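Speaker notes: Bringing an old browser game back from the dead

21 December 2022. Notes for the evening talk, tidied up a bit for the web because a few of you asked.
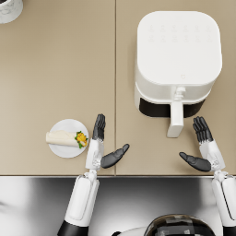

Hello, hello. Wait for the people at the back to find chairs. Ask who in the room played Skorkix when they were at school. (If no hands go up, carry on regardless and talk a bit louder.)

Right, so for everyone who missed it, Skorkix was a game you played in your browser where you looked after a small marsh with creatures in it. You fed them, you swapped them with strangers, and you spent a frankly silly amount of your lunch break on a fishing mini-game that ran in a plug-in. I was eleven when I signed up and I still know my first password by heart, which is a bit worrying given how long I went on using it for other things.

It was made by a little studio called Kudolska. They shut the servers one March with a fortnight's notice and a very short post on the news page. I remember logging in on the last night and the chat going so fast you couldn't read it. Then a white page. I was gutted!

NEXT SLIDE

How I got mixed up in all this. There was a fan forum called Ustgate, named after the big gate you walked through to get from the beginner marsh to the rest of the map. It kept going after the game went, mostly people posting about their jobs and their cats. Then somebody put up a folder of old game files they'd found in a browser cache on a family computer. 22 files. Most of them were bits of menu and one was the noise the shop door made. I played that noise about ten times in a row, I'm not ashamed of it.

Play the door noise now. Check the volume first, it's loud.

After that, everyone went digging in their lofts. Old laptops, backup discs, a memory stick with a school crest on it. By the end of that summer we had 1116 files, and I'd volunteered to sort them, because I'd had a glass of wine and it looked like fun.

It was fun for two evenings. The names were awful. Half of them were just numbers, and there were lots of copies that looked the same and weren't. The creature pictures came in layers, so you'd open one and get a pair of ears, and then have to find the head that went with them. I had a notebook for ears. I've brought it with me if anybody wants a look afterwards.

NEXT SLIDE (the map)

What we had and what we didn't. We had nearly all the artwork for the beginner marsh, a good chunk of the music, and the fishing game in one piece. We had none of the stuff that lived on the servers. So we knew what a creature looked like when it was hungry, but we had no idea how quickly it got hungry. Same with shop prices. Same with the odds of catching the gold eel, which people had been arguing over since day one and are still arguing over now.

For that side of it we used guides. Players wrote loads of them back then, and some are properly brilliant, with tables and everything. One person had logged 400 casts in the fishing game and written down the result of every single one. If that was you, please come and find me, I owe you a drink.

Where the guides disagreed, we put it to a vote on the forum. I'd do that differently now. People vote for what they wish had happened, and so for a while our version of the game was far too generous and the shops ran out of meaning by the second day. We wound it back. There was some shouting.

NEXT SLIDE

The plug-in bit. I'll keep this short, I promise, as I know not everyone here writes code. The old game needed a plug-in that browsers have dropped. You've got two ways round that. You can run the old files inside a pretend version of the plug-in, or you can rebuild the thing from scratch using the old pictures and sounds. We did the first for the fishing game and the second for everything else.

The pretend plug-in got us most of the way very quickly, and then the last little bit took months. The float bobbed at the wrong speed. I couldn't have told you what was wrong with it, it just felt off in my hand, and then someone noticed that the original had been running slower than it was meant to on the sort of computers we all had. So we slowed it down. Lovely. Exactly as I remembered.

(Demo here. Catch one fish and STOP. Do not try for the eel.)

NEXT SLIDE

Asking permission. Lots of you will want to know about this, so I'll say it before the questions. Kudolska had closed and its games had gone to another company, Bae, who do mobile puzzle games. We wrote to them. It took three goes to get a reply, and when it came it was friendly and quite cautious. We could run a small private version, no charging, no adverts, no selling creatures for real money, and a cap on how many people could be signed in at once. We asked for more and got 200. I think that's fair, and it has made the place cosier than it would have been otherwise.

I know other groups just put things up and hope. I get why. I can only say that I sleep better this way, and that having the letter made people a lot more willing to give us their old files.

NEXT SLIDE

What it's like now. On a normal evening there's a handful of us in the marsh, and more when we run an event. A fair few are parents who've brought their children along, and the children are ruthless traders. My own best creature was swapped away from me by a seven-year-old in exchange for a hat.

Still on the list: the winter area, which we've got music for and hardly any pictures. The mail system. A proper phone layout, as the buttons are tiny. And the gold eel, always the gold eel.

If you've got an old computer at your mum's house, please have a rummage before it goes to the tip. Look in the browser cache, look in any folder called "stuff". Don't rename anything, just copy the lot and send it over as it is.

Questions. Leave ten minutes. Then put the fishing game back up on the big screen and let people have a go while they get their coats.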